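Software Engineer, Gripper Tracking and Replay (one position)
Vurkstead, Lanstead office
Posted 11 September 2020

We are hiring one engineer to work on the software between a person holding a gripper and a robot arm doing the same job later. If you have read papers on this and come away thinking it is mostly solved, please read the rest before you apply.

What the job is

People on our team carry hand-held grippers and do ordinary tasks with them. Each gripper records what its camera sees. Our code then has to work out where the gripper went, how far the fingers opened and when, and turn that into something an arm can follow. The package that does this is called Drovia. It was written in a hurry by Ilango Panicker and Clyde Achterberg, and both of them will tell you which parts they would throw out.

Camera tracking is the weak point. We work in corridors and rooms with a lot of plain white wall, which gives a visual tracker very little to hold on to. We print square markers to help. They do help, until a person stands in front of one or the lens sees it at a bad angle, and then the estimated path jumps and the planner is asked to move an arm through a table. 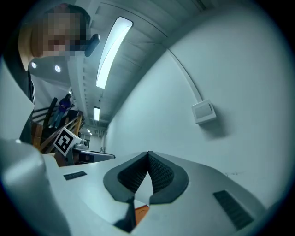
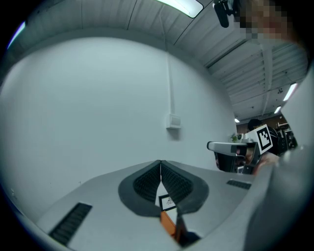 You would own the tracker and the checks that come after it. Today those checks are a script with 1,000 lines and a single test. It throws away recordings that look wrong, and we have never properly measured how many good ones go with them. The first task, and probably the whole of your first few months, is to find out. We'd like an answer by May, even if it's an embarrassing one.

After that:

Time alignment between grippers when two people record together. The clocks drift. Our current fix is a clap at the start.
A replay tool that shows an estimated path next to the raw video, so a person can see where it went bad without opening a notebook.
Telling the learning people when their data is no good. They won't enjoy it. Harriet Wojcik runs that side and has promised to listen.

What we don't want

We don't want another end-to-end model pitched as the reason we can skip calibration. We have had two of those pitched to us already. We also don't need a demo video. Dwayne Achterberg has a folder of ours, and every clip in it is the take that worked.

What you should bring

Good C++ or good Python, and enough of the other to read it. Some real time spent with camera calibration, visual odometry or SLAM, including at least one case where it failed and you had to say why. Comfort with fisheye lenses, or the patience to get comfortable. You don't need a degree in robotics. You do need to be able to write a plain paragraph about what a number means.

Experience with motion planning is useful but we won't screen for it.

Terms

Full time, on site most of the week, because you'll have to pick up the hardware yourself and make recordings. Paid leave and health cover from the first day. We pay $1,500 toward moving costs. The team is 5 people, so there is no ladder to climb here and we won't pretend there is one.

How to apply

Write to Leilani Ambrose through the jobs page with a resume and up to 2 pages on a tracking or perception result you stopped believing, and what changed your mind. Your own work is best. Somebody else's is fine if you are fair about it. Please leave out the cover letter.

Leilani answers everyone. If we talk further, you'll get a paid half day with one of our bad recordings and Clyde on hand for questions.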